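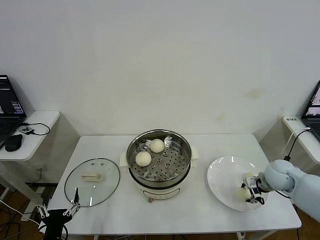
The Far End of the 411

I fell asleep on the 411 again, and this time I went all the way to Sinen.

I'd never been to Sinen. I'd lived on that bus route for seven years and it was only a word on the front of the bus to me, the place the 411 went once it had finished with normal people. I used to imagine a roundabout and a burger van. So when the driver rapped on the glass and shouted "That's your lot, love," I got off with my bag on the wrong shoulder and my mouth tasting of pennies, and stood there looking at the sea.

The sea! At the end of my own bus! I said it out loud, I think, and a man with a terrier gave me plenty of room.

I should explain that I was meant to be on my way home from the dentist, half my face was still numb, and I had told my sister I'd ring her about Mum's sideboard. The sideboard had been going on since spring. It was six feet long and neither of us wanted it and neither of us could say so. Every time the phone rang my stomach dropped, and there she'd be, going, "Have you measured the alcove?" I had measured the alcove. I'd been lying about the alcove for weeks.

Anyway, the next bus back wasn't for ages, it was starting to spit with rain, and the only lights on along the front belonged to a place called Prurnetti, which had furniture in the window. Of course it did. You can run away from a sideboard by public transport and there'll be a shop full of them waiting at the other end.

I went in. There was a bell, and a smell of beeswax and wet coats, and a woman up a stepladder winding a clock.

"We're closed," she said, "but you look dreadful, so sit down. Not on that one."

I got up off that one and sat on a piano stool.

"It's the dentist," I said, only it came out as *dentith*, and she laughed so much she had to hold on to the clock.

Her name was Aniela Szczepańska, she told me, and she spelled it without being asked, very fast, the way you do when you've been spelling it down the phone all your life. Prurnetti was the man who'd had the shop before her. She'd kept the sign because it cost 200 pounds to change it and because she liked getting his post. He still had a postcard now and then from someone called Alemneh, always from somewhere hot, always signed off with "Have you sold it yet?"

"Sold what?" I said.

"I've no idea," said Aniela. "I look round every time one comes. I think, is it you? Is it you?" And she pointed at a hatstand, then a washstand, then a stuffed pike, quite crossly, as if one of them might own up. 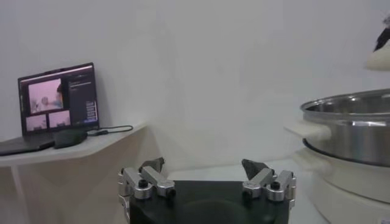
Two silver fingers, wide open, and something pale beyond them.

She made me tea, which I dribbled, and I told her about the sideboard. I don't know why. I hadn't told my friends, I hadn't even told the man I sit next to at work, and he knows about my knees. But it was raining properly by then and she'd gone back up her ladder, and it's much easier to talk to somebody's shoes. I told her how Mum used to keep the good napkins in the left-hand drawer, and how the right-hand drawer stuck and you had to lift it and swear. How my sister and I had both been sent to that drawer as punishment, more or less. How when we cleared the house we'd stood on either side of the thing, being terribly polite. *You have it. No, no, you have it, you've got the alcove.*

"And if I say I don't want it," I said, "then I'm the one who got rid of it."

The shoes thought about this.

"Does she want it?" said Aniela.

"No."

"Has she said?"

"Well, no. But she keeps offering it to me."

"Ah," said Aniela, and wound the clock a bit more.

She came down after that and showed me round, switching lamps on as we went. I liked a little writing desk from a town called Camik, with a burn on the lid where somebody had put an iron down. She'd been asked to sand it out and had refused. I liked a bed that came in far too many pieces. I tried every drawer I could reach, which she said people always do, and right at the back there was one that stuck. I lifted it, and I swore, and out it came.

Inside there was a glove, a boy's, left hand, and a folded bit of paper with a sum on it that somebody had got wrong.

I didn't cry, but my nose ran on the numb side and I didn't notice until she handed me a tissue. She let me stand there. Then she looked at the time (she had plenty to choose from, and they all disagreed) and told me I'd miss my bus if I carried on like that.

I rang my sister from the shelter, with the rain coming in sideways and my lip just waking up.

"Have you measured the alcove?" she said.

"In the summer," I said. "It fits perfectly. I don't want it."

There was such a long gap that I checked the screen to see if we'd been cut off. Then I heard this noise, and I thought, oh no, she's in tears, I've done it now, and it took me a second to realise that she was laughing.

"I hate it," she said. "I've always hated it. I've still got a scar from that bloody drawer."

"Which thumb?"

"Right."

"Mine's the left," I said, and then the 411 came round the corner with all its lights on, and I had to shout the rest. I told her about Prurnetti, and the pike, and that I knew a woman who might take it off our hands as long as we left the napkins in. She wanted to know where on earth I was. I said Sinen, and she said where? and I said it's on the front of the bus.

More stories

Two Sugars and a Spare Key
What the Lodger Left
A Coat for November
The Wrong Wedding
Mr Bright's Last Marrow
Posted Oct 19, 2024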